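Unit 4: Heat and Where It Goes
Course handout, Introduction to Building Services, Flalton Technical College

Read this before the site visit to Kallville. You will need the terms in bold on the glossary sheet, and a calculator.

1. Heat gains inside a room

Heating a room is only half the job. In most offices the harder part is getting rid of heat that is already there. Internal gains come from people, lights and equipment. External gains come mostly from sun through glass.

For a person sitting at a desk, use 100 watts. Part of this is sensible heat, which raises the air temperature, and part is latent heat, which goes into the air as moisture. Someone walking around or lifting boxes gives off a good deal more, so check the activity table before you pick a number.

For lighting, use the full rated power of the fittings. Nearly all the electricity that goes into a lamp ends up as heat in the room, including the part that leaves the lamp as light.

2. Equipment

The same rule applies to equipment. Whatever power a machine draws from the wall ends up as heat. The mistake students make every year is to use the figure printed on the power supply. That figure is a maximum. Measured draw is usually well below it, and if you size the cooling on the printed figure you will end up with a plant that is too large and cycles on and off all day.

Use measured values where you have them. Where you don't, use the table on page 11 and say so in your report.

3. Worked case: the Claklow building

The Claklow building has a drawing office on its north side with 13 desks. Taking one person per desk gives 1,300 watts from people. The north side gets little direct sun, so glass gains are small and equipment makes up most of what is left. The original design left out the plotter room next door – its door stands open most of the working day – and the office ran some 2 degrees too warm from the first summer.

The repair was simple. Lehtinen, the contractor, added an extract grille in the plotter room and left the main system alone.

4. Moving the heat

Heat leaves a hot part in three ways: conduction, convection and radiation. In small equipment the first two do most of the work. Heat is conducted from the part into a block of metal with a large surface, and air carries it off from there. Block the air path and the temperature climbs until the part slows down or shuts off. 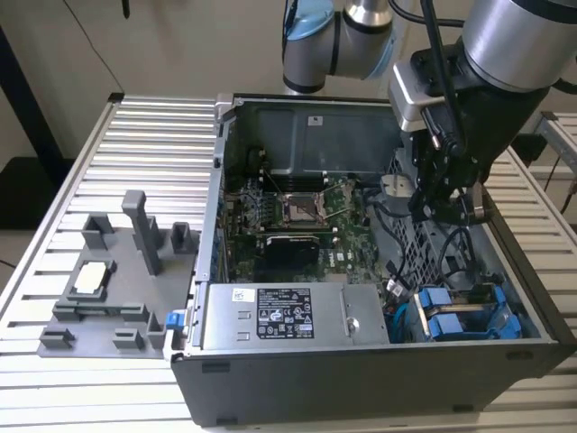 The same thing happens in a room. A supply grille hidden behind a filing cabinet delivers very little, whatever the drawing says. At Kallville, note the position of each supply and extract grille on your plan and mark any that are covered. Bring the plan to the next class, along with your gains sheet for one room of your choice.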